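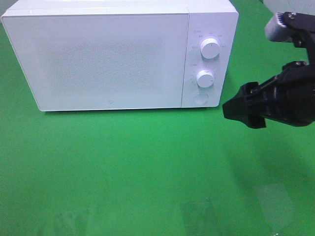 The white microwave on the Lekeck bench, with the arm's gripper to the right of the control panel.

Elis Rosser had the log open before I sat down. She runs the appliance bench at Lekeck, where a robot arm turns knobs and presses door buttons on kitchen equipment for days at a stretch. In January the arm pushed a microwave across the bench and kept pushing.

"It was a dull fault," she said. "The arm was supposed to press the door button, back off and wait. It pressed, and the program never got the message that the press was finished. So it went on pressing."

The run had been planned for 2,000 presses. It stopped at 1,140, when a technician coming in just before 7 a.m. saw that the microwave had moved and hit the emergency stop. Rosser says no one was hurt. The button was jammed in its housing and one gripper finger had to be replaced.

The cause took longer to find. The arm is run by a control package called Cha, and the force readings come in through a separate box from a supplier, Jomgate. A cable between the two had worked loose at the connector.

"When the signal dropped out, the software held on to the last number it had," Rosser said. "The last number was low, because the finger had only just touched the button. As far as the program knew, it was barely leaning on it."

I asked whether there was a limit that should have caught this. There was, she said, but it was fed by the same cable. The arm's own collision stop was still working. It had been set high months earlier, for a job with stiff oven doors, and was never turned back down.

"That one is on me. I signed off the setup sheet and the sheet didn't have a line for it."

It does now. If the force reading doesn't change at all for 800 milliseconds while the arm is moving, the arm stops and stays stopped until a person resets it. The collision setting is checked at the start of every job. The connector has a screw collar.

Unattended overnight runs were called off for 5 weeks. They have started again for knob work, but button presses are still done only when somebody is in the room. Rosser would like to change that before the Vitumora order comes in, which is mostly buttons.

"We pulled the cable out on purpose over 50 times last month," she said. "It stopped every time. I want to see it stop with the cable half out, too. That's what we had in January, and it's harder to set up."

She had a test of that booked for the afternoon.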